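Garncombe Robotics Publishes Results of Hand-Held Gripper Finger Comparison

BRAMESSTEAD, 1st July – Garncombe Robotics today released the results of a comparison of three finger designs for hand-held grippers used to record household tasks. The work was carried out with Uvoteo, a maker of wide-angle cameras for robot tools, and covered 22 garments handled in furnished bedrooms.

Testing ran from November through the spring. Operators worked with a gripper in each hand and went through the same set of tasks with every finger design: picking up a garment by its hem, turning it over, folding it in half and moving it to the other end of the bed. Each gripper carried a Uvoteo camera looking out over the fingers.

The ridged finger gave the best results on padded and slippery clothing. Out of 202 hem pickups with each design, the ridged finger dropped the fabric 3 times and the smooth finger 17 times. The third design, a soft pad, held well but often picked up the bedspread along with the garment.

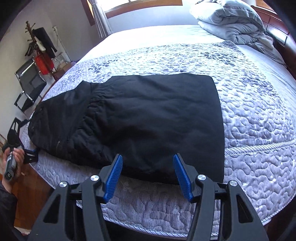
"Dark clothing on a pale bed is easy for the camera. Dark clothing on dark bedding is hard, and we saw that in the recordings," said Nataša Kelmendi, test lead at Garncombe. "The fingers matter most when the hem is lying flat and there is very little to get hold of."

The comparison also looked at two camera lenses. The wider lens kept both fingers and most of the bed in view during a fold, but straight edges near the corners of the picture came out curved. Uvoteo has updated its calibration software to handle this, and the update is free to current customers.

"We wanted rooms with ordinary furniture and daylight from a window," said Delwyn Tuhiwai, product manager at Uvoteo. "A bench in a lab would have given us cleaner numbers and told us less."

Garncombe will supply the ridged finger as standard on its Kereama hand-held gripper. Owners of earlier units can order the fingers as a replacement pair. No changes to the linkage are needed.

The full results, including drop counts for each garment, are available from Garncombe on request.

Media contact: Rochelle Mahuika, Garncombe Robotics, Bramesstead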